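Skirnia open day at Birkau, who went?

mossy_kettle
April 30, 2022
Back from the Skirnia open day and my feet are killing me. 44 minutes in the queue for the car park (!) but I'm glad I stuck it out. The big arms at the front were all very shiny, but the bit I liked best was at the back, where they let you have a go with the hand-held grippers. You squeeze the handle and the fingers close, and that's about it, my nephew had the hang of it before I did. They had a cup with a toothbrush and a tube of Crest in it, next to a cork coaster, and big foam letters up behind spelling UMI.
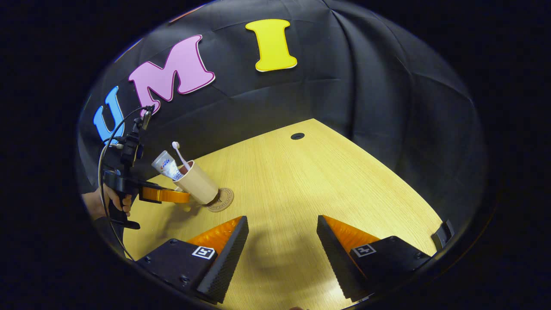

Re: Skirnia open day at Birkau, who went?

dunlin74
Was that the one with the orange finger? I had a go on one of those and found it a right pain. I kept coming in too low and shoving the cup along. Give me a proper joystick any day.

Re: Skirnia open day at Birkau, who went?

mossy_kettle
Orange finger, yes, and the other one had black fingers with softer orange pads on the inside and those little square markers on top. I thought it was lovely to use! Bit heavy on the wrist after a while, I'll give you that.

Re: Skirnia open day at Birkau, who went?

PlumbBob
Sorry but I don't see the fuss. 11 quid to get in and half of it was people holding a grabber over a table. The Votach do in December was free and you got to see a whole packing line going.

Re: Skirnia open day at Birkau, who went?

dunlin74
The Votach one was behind glass though, Bob. I'd sooner touch something, even if I'm rubbish at it.

Re: Skirnia open day at Birkau, who went?

mossy_kettle
Did anyone catch Lutz Steinbach's talk? It was full when I got there, over 64 people in a room with not nearly enough chairs, so I went and had a bun.

Re: Skirnia open day at Birkau, who went?

PlumbBob
I stood through it. Good on cables, dull on everything else. He said the slides would go up on the Coste page but I can't find them yet.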